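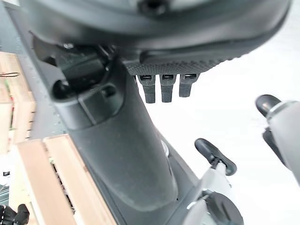 Dravstead Workshop Group - Tools and Benches

Minutes of the March meeting, small workshop, start 18.30

1. Last minutes
The minutes were read and accepted with one correction: the shelf from Pranovetti was ordered in grey, not in white.

2. Grip parts and rubber pieces
We discussed how to keep the rubber fingertips and pads. At present they lie in three different drawers and it is difficult to find a matching pair. It was agreed to put all of them in one box with 11 compartments, and to write the size on each lid. Pads with a worn pattern should go in the bag for old parts - please do not put them back with the good ones.

3. Dust
Several members said that the dark surfaces show every speck. A soft dry cloth will be kept at each bench. No spray is to be used near the rubber.

4. Screws
The Shirima order has arrived: 300 short screws and 100 long ones. The long ones are for the benches only. Whoever opens the last packet writes it on the list by the door.

5. Money
The balance is 2,466. The group can spend up to 100 on new boxes without asking again. The offer from Binari for a second bench lamp was found too expensive and we will ask for another one.

6. Other matters
The key for the tall cupboard is still missing. The window side of the room must be free before the next meeting, as the floor will be painted there.

The meeting closed at 19.45.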